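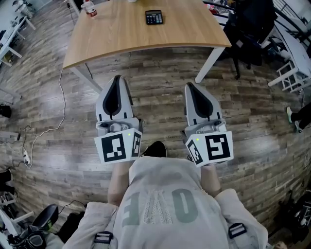 How long can a household wait before a rented storage unit is cleared out for non-payment?
At the Jerkden storage site, the limit is now two missed monthly payments, after which the contents may be listed for sale.

Home News Decluttering Storage Closets Contact
Search this site Enter keyword Go

Jerkden changes rules for household storage units

Aug 9, 2020

The operator of the Jerkden self-storage site has issued revised terms for renters of household units. The new terms cover access, permitted contents and the handling of unpaid accounts. They apply to new agreements at once and to existing agreements from December.

The site has 1,000 units in four sizes. The smallest is a locker intended for boxed papers and seasonal clothing. The largest holds the contents of a three-bedroom home, provided that beds and tables are taken apart. Sizes and monthly rates are unchanged.

Under the previous terms, an account could run four months behind before the operator acted. The new limit is two months. A written notice goes out after the first missed payment, and a second notice gives the renter 17 days to settle or to remove the contents. Personal papers and photographs are set aside before any sale and held at the office for collection.

The list of items that may not be stored has also been extended. Paint, fuel, propane cylinders and car batteries were already excluded. Open bags of pet food, birdseed and grass seed have been added, along with upholstered furniture that has been kept outdoors. Lawn mowers and other gas-powered tools are accepted if the tank has been drained.

Isla Waaka, who manages the site, said the food and seed rule followed an inspection of the ground floor.

"Mice were found in two rows, and in both cases the source was seed in a paper sack," Waaka said. "Sealed metal cans are still fine."

Renters may continue to install their own shelving. Freestanding units such as the Gunda steel rack are allowed in all sizes. Track systems that are screwed to the wall, including the Sunisus, are limited to the two larger sizes, where the partitions are thicker. Any fixings must be removed at the end of the rental – holes are to be filled by the renter or charged at a flat fee.

Stacked boxes must stay 18 inches below the ceiling to keep the sprinklers clear. Plastic totes should have locking lids. The office sells Chin totes and flat cartons, but renters are free to bring their own.

Gate hours are not affected. Access remains by keypad, with one code per agreement. Copies of the terms are being mailed to current renters and can be picked up at the front desk. Questions about unpaid accounts should be made in writing, with the unit number on the first page.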